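Contra o pratinho das miudezas

Leio por todo o lado que a solução para a mesa de trabalho é um prato. Põe-se um prato no meio, junta-se lá dentro o que anda perdido e a casa parece logo outra. Em março a Altia lança uma linha inteira disto, e já vi "organizadores de superfície" da Montes com nomes que fariam corar um perfumista. Desconfio.
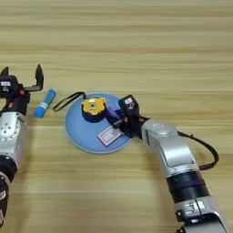 Um prato não arruma nada, muda a desarrumação de sítio. A fita métrica continua sem gaveta, só que agora tem um rebordo à volta. E há sempre qualquer coisa que fica de fora: a cola em bastão, quase sempre, que ninguém devolve ao lugar por não ter lugar.

Dizem-me que são 10 minutos por dia. Pois, 10 minutos por dia dão mais de 30 horas por ano a passear miudezas de um lado para o outro.

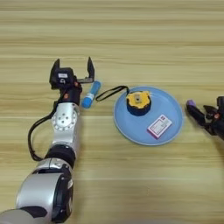
Prefiro a pergunta antiga: onde mora isto? Se a cola mora com o papel, vai para junto do papel, numa caixa de sapatos que seja. Se não se sabe onde mora a fita métrica, convém decidir antes de comprar loiça. O prato, lá em casa, voltou para a cozinha e tem servido para torradas.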